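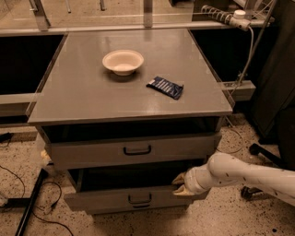
The gripper at the lower drawer of the two-drawer test cabinet.

WESEL, 23rd April – Callach has revised the setup procedure for its drawer-handling cell. The arm's zero position is now checked every 100 cycles, and finger pads are replaced after 1,010.

"Most faults we logged came from worn pads and a shifted base," said Despina Andreadis, maintenance lead. "Both can be corrected in seven minutes with a hex key and a gauge block."

The procedure also covers cable inspection and re-teaching of the drawer positions – two steps previously left to the operator. The next revision is due in October.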